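Door to door in a small town, still worth it? 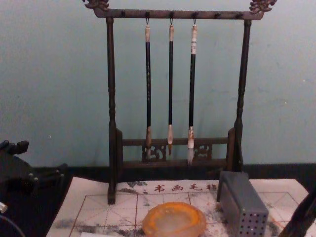 How long should a visit at the door last?
Keep it to 8 minutes unless they ask you to stay.

flosau_pilgrim
We did all of Zastetham last spring, 70 homes with two teams, and I loved every bit of it! Six families came to the Sunday supper afterward (one brought a pie). Start with the streets closest to the church, folks there already know your sign.

gracenotes24
Glad it went well, but I don't agree on the 8 minutes. People can tell when you're watching the clock. My best talk ever ran past an hour, on a porch, in December!

flosau_pilgrim
Oh, I'd stay for that one too! I meant the first knock, when supper's on the stove and the dog is barking.

tentpegs
Our church quit knocking and put the effort into a weeknight Bible study. 20 regulars now. Strangers at the door just make people nervous where I live.

gracenotes24
Do both! Knock, then invite them to the study. That's how I got there myself.

tentpegs
Fair enough, might try one street. Do you leave a tract if they're out?

flosau_pilgrim
Always, with the service times written on the back.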